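Simulation tooling: two-arm cell moves to the new planner interface

The Oton release of the cell simulator is now the default on the shared build machines. Anyone still running the September branch should switch before filing planner bugs, as the collision margins differ between the two and the logs are not comparable. The notes in this item cover the wrist view, the contact settings, and the changes to the task scheduler.

The main change is in how the planner gets its picture of the work area. Previously the simulator handed over object poses directly from the physics state. Poses now go through the same perception node that runs on hardware, with rendered images as input. This is slower, and it exposes errors that the old path hid. Most of those errors occur in the last part of an approach, when the gripper housing covers the lower part of the wrist view and the assembly in the middle of the table is partly hidden behind it.
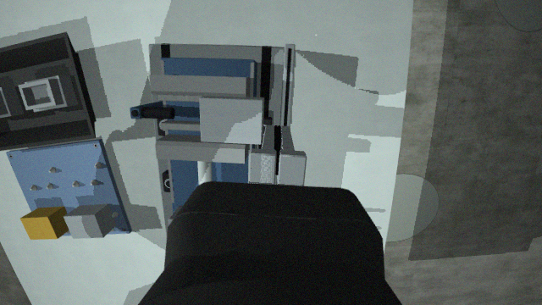 Render: Cirix simulation group / Crescencio Quintero

Hard shadows are the other source of trouble. The segmentation step was tuned on soft lighting and tends to split a flat gray plate in two where a shadow boundary crosses it. The pose fit then locks onto the brighter patch and reports a center that is off toward the lit side. Raising the edge threshold hides the problem on plates and makes it worse on thin rails, so the threshold has been left alone. The node instead compares each region against the part model and merges neighbors when the combined outline scores better than either piece. The merge is on by default and can be turned off with merge_regions: false in the perception config.

The yellow and gray cubes on the blue board are found reliably by color and outline together. Color alone is not enough for the gray one, which has nearly the same value as several faces of the central assembly. If you have written a custom detector that uses hue only, expect false matches.

Two-arm scheduling

The Varela scheduler treats the mat as a set of zones and gives each zone to one arm at a time. The vise is its own zone. The tray and the fixture plate beside it were a single zone in earlier releases, and they are now separate, so one arm can work over the tray while the other holds a lock on the plate. Lock requests time out after 750 ms and are retried with a new path. A request that fails 2 times in a row is returned to the task layer as blocked.

Swept volume is computed for the whole arm, including the part being held. The held part was left out of the check before this release, and small parts passed without a warning because the gripper margin happened to cover them. Longer parts did not. Tasks that attach a part to the gripper must now declare its shape at the time of the attach call. An attach without a shape is rejected.

The pedestal under the right arm has also been added to the static collision model. Paths planned before this change may cross its upper corner and should be planned again. Cached paths are not checked at load time. Clear the cache by hand after updating.
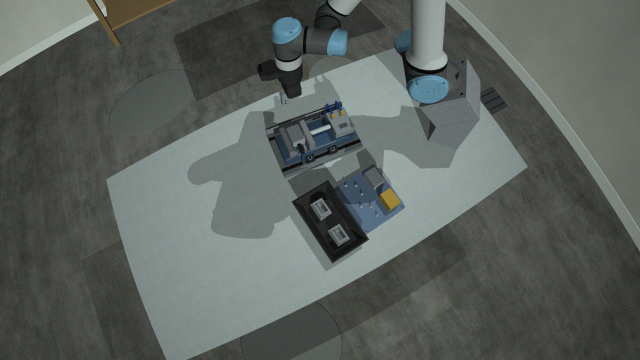 Contact settings and known issues

Contact stiffness for the vise jaws has been lowered. The old value caused a gripped part to jitter when the jaw closed on it and sometimes pushed it out of the vise altogether. Results from earlier runs that depended on jaw closing force should be treated as invalid and repeated.

Of the 19 regression tasks, 17 pass on the new interface. The remaining 2 both involve placing a part over the locating pins on the fixture plate. In each case the pose estimate is within tolerance when the approach starts and drifts as the gripper housing covers more of the view. Freezing the estimate before the final descent clears the failure, but it also removes any correction for a part that has shifted in the fingers. A fix that keeps the held part and the plate as two separate estimates is in review.

Prandau log files from this release use a new header. The old viewer opens them without an error and shows the joint channels in the wrong order, so update the viewer along with the simulator.

Send failing runs to Crescencio Quintero with the seed, the scene file, and the full perception log. Screen recordings are not needed.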